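Box on the Bed - talk notes
26 January 2018, Garbridge library, upstairs room
Cường Đồng

Slide 1, title. Say hello, leave it up while people find seats.

Slide 2. Start with the claim I was sold: put everything small in one box, deal with the box later, feel lighter. Three books say it. Ask who has a box like that at home. Ask who has dealt with it. Wait.

My own went unopened until I moved out of Callow Street. Receipts, a key, 28 buttons. I don't remember feeling lighter.

Slide 3, the Alura method. Be fair here. The sorting sheet is good and I still use it. The part I doubt is "one touch per item." Try it with a drawer of hair things. You touch a clip, you wonder if the spring still holds, you put it down, you're on touch two already.

Slide 4, the Adomaitis list. 70 categories for one bedroom. I got mine down to 69 and gave up. (Pause. Somebody usually laughs, don't chase it.) Dental floss has its own category, apart from "bathroom, other." Why?

Slide 5. Mixed boxes. My argument is that the mix tells you how the room gets used, and sorting it by type on day one throws that away. Floss picks and a hair clip in with a plush starfish and a wire puzzle: these are things that end up near a bed. A category list would send them to four places, and I suspect most would drift back by February. 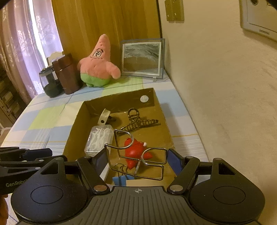

So before you buy dividers, leave the box open for a week and see what you reach for. I can't promise much from this. I've tried it in two rooms, both mine.

Slide 6, soft toys. Expect pushback. The books say keep one. A Patrick Star against the headboard and a starfish in a box are doing different jobs, and I don't see why one has to go. Skip the story about my sister if time is short.

Slide 7, questions. If asked about labels: I don't use them. If asked about storage units: cost first, then size.

Handouts are by the door. Return the clicker to the front desk.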